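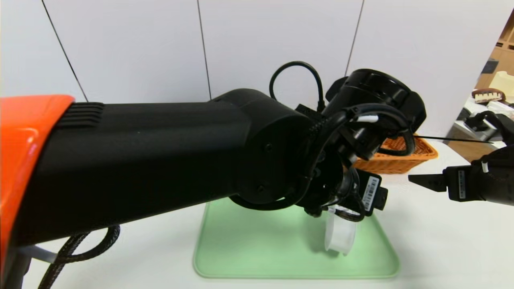
The owner of Flimora keeps a tray on the white table and uses it for most of her explaining. It is pale green, with rounded corners and a raised rim. The company, based in Zernport, rents trays and small plastic cups to cafes, school kitchens and event caterers, takes them back dirty and washes them.

She started the business after 6 years of running the counter at a garden center cafe. The food was fine, she says, but the trays were a constant bother.

"They were brown and they had handles, and the handles meant they wouldn't sit flat in the rack," she says. "You'd pull one out and three more would come with it. I spent a lot of time picking trays up off the floor."

The tray she settled on is called the Nino. It has no handles. The rim is high enough to stop a small spill and low enough that a server can wipe across it with a cloth. She tried a deeper rim first and went back.

"With the deep one, water sat in the corners after the wash. You'd stack them and the one underneath got a puddle. The rounded corners help a lot. A cloth goes around them in one pass. With a square corner you have to stop and dig."

The color was a longer argument. Her first order was white, and customers complained that every coffee ring showed. Dark gray hid the coffee rings but also hid whatever the wash had missed, which she liked even less.

"Green was a compromise," she says. "You can see dirt on it, but it doesn't look terrible the second somebody puts a cup down. A pale color also tells you if it's been scratched up. When I can see knife marks from across the room, that tray is done."

Flimora now has 400 trays in circulation. They go out in crates and come back in the same crates, usually with a few things that don't belong to the company. She has a shelf for teaspoons and another for lids.

The cups are a smaller part of the income and a bigger part of the work. They are clear plastic, meant for juice, water or a portion of fruit, and she gets more questions about them than about anything else. Most of the questions are about cloudiness. Customers see a frosted look on a clear cup and assume it is dirty.

"Some of it is wear and some of it is minerals from the water," she says. "If I rub it with a little white vinegar and it clears up, it was minerals. If it stays cloudy, that's the surface of the plastic and it isn't coming off. It doesn't bother me for water. I wouldn't send it to a wedding."

She sorts the cups by hand after each wash, holding them one at a time up to the window. The clear ones go to caterers. The cloudy ones go to the craft tables at Kashindye, the community hall a few streets away, where they hold paint water, beads and dried beans. The hall takes trays too.

"The beans are a good use for a tray with a rim," she says. "A kid tips a cup over and everything lands in the tray. Then you pick up the tray and pour it all back. On a bare table you're down on your knees."

Kashindye was also the source of what she calls her worst afternoon. The hall had borrowed 103 cups for a spring fair in March, and they came back stacked tightly inside each other with syrup still in them. The syrup had dried and the stacks would not come apart.

"I pulled on the first one and cracked it," she says. "So I quit pulling. I stood the stacks in a sink of warm water and left them until the evening. Then you twist, you don't pull. I lost 5 cups, and I'd have lost a lot more if I'd kept going the way I started."

She now puts a printed card in each crate asking people to empty the cups and put them in upside down, side by side. Not everyone reads it. The caterers do, she says, and the schools mostly do. Birthday parties are hopeless.

Asked how a tray ought to be loaded, she moves hers to the middle of the table before answering. The heaviest thing goes in the center, and cups go near it, away from the rim.

"People put the cups at the edge, I guess to leave room for the plate," she says. "Then they lift it and one side drops. A small plastic cup weighs almost nothing, so it slides before anything else does. And fill it after the tray is on the table if you can. Carry the pitcher separately."

She is strict about storage. Trays dry standing on edge in a rack, and they are stacked flat only when there is no water left on the underside. Cups dry rim down on a mesh mat - a towel holds the damp in, and after a night on one the cups smell like the towel.

For people buying their own at home, she suggests bringing a cup and a plate to the store and setting them on the tray before paying. She also suggests measuring the inside of the dishwasher, a step she skipped herself with her first batch. Those trays had to be washed in a sink for most of a year.

Flimora has no plans to add plates. Several cafes in Zernport have asked, and she has looked at samples, but the wash room is full and plates would need their own crates. A larger tray is more likely. She has had a trial version of the Nino made in a longer size, and two customers are using it for breakfast service.

"One of them loves it and the other says it won't go through the kitchen door unless you turn sideways," she says. "So I need to go over there and look at the door."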